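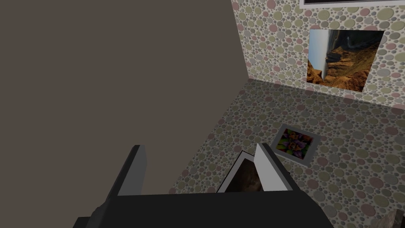 Small picture frame, white border

Variety swap > Beans and peas

gwionp
Has anyone cooked Killen as a dry bean? The packet says "versatile", which I take to mean they gave up. Mine were boiled for 2 hours and still rattled.

Primesance
It's a runner. Eat the pods young, slice them thin and forget the beans. For drying you want Wynne.

beca_maddocks
Disagree. I dry Killen every year and it makes a lovely stew. Soak overnight, change the water, boil hard, then simmer. Were yours old stock, Gwion?

gwionp
The packet was in my late uncle's shed, so — possibly.

Gotidberg
Wynne tastes of wet cardboard. There, I've said it.

Primesance
You said it in April as well.

beca_maddocks
Gwion, I can post you 100 g of last autumn's. Weigh out what you need and keep a few back to sow.

gwionp
Very kind, Beca. The uncle's lot are going back in the pan tonight. I've paid for the gas now.

Gotidberg
Add a ham bone. Then at least something in there will be soft.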